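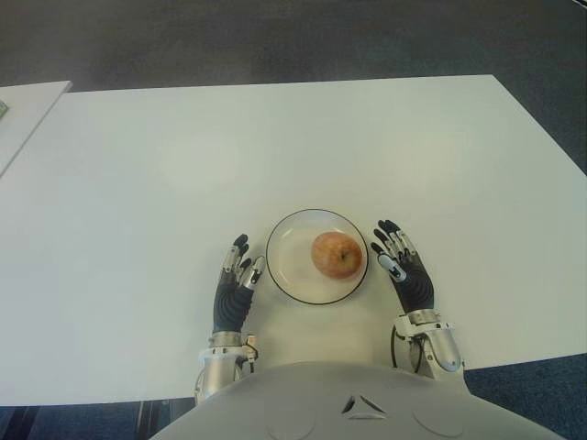

Why Is One Side of an Apple Redder?

Go get an apple and put it on a plate. I'll wait! Now look at it slowly, all the way around. I bet it isn't the same color everywhere. Mine are nearly always pink or red in one place and yellow in another, and when I was seven I thought somebody had run out of paint.

The real painter is the sun. An apple hangs on its branch all summer, and the side facing the light makes more of a red coloring called anthocyanin (say it like this: an-tho-SY-uh-nin). The side tucked behind a leaf makes less, so it stays yellow or green. Cool nights in September help the red along too.

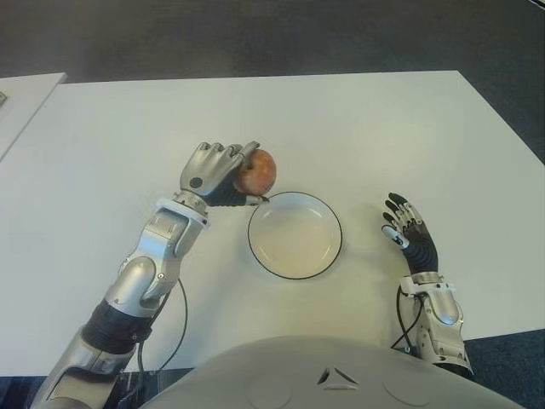
Some kinds of apple turn red nearly all over, and some never do, no matter how sunny it gets. I grew up near Wistcombe, where our neighbors had 32 apple trees, and the ones by the back fence stayed green right up to picking time. They were supposed to!

Next, find the little dip with the stem in it. That's where the apple held on to the tree. Flip it over and there's another dip with a dry, crinkly bit inside, and that's what is left of the flower. Yes, every apple used to be a flower! 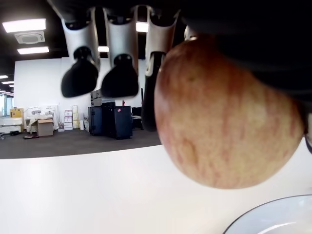 Look really close at the skin and you may find streaks, or tiny pale dots. The dots are called lenticels, and they let air in and out, a bit like the pores on your nose. Count them if you like. I gave up at 70 and ate the apple.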